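Chapter 5
Where the Power Goes

A desktop computer plugs into the wall, but almost nothing inside it can use mains electricity as it arrives. In Britain the mains is alternating current: it changes direction and back again 50 times a second. Chips and drives need direct current at a few volts. The power supply unit makes the change, and some energy is always lost as heat along the way.

How much is lost depends on the design and on the load. Badges such as 80 PLUS give buyers a way to compare one unit with another. 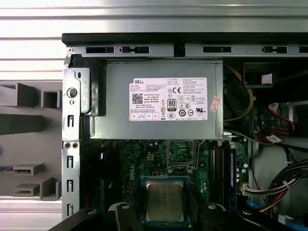
Ekua Nartey argues that schools teach this the wrong way round, starting with the circuit when pupils would sooner start with the bill. Section 2 takes her advice – we begin with a meter reading and work back to the transformer.

Before you read on, revise:
power, voltage and current
the kilowatt-hour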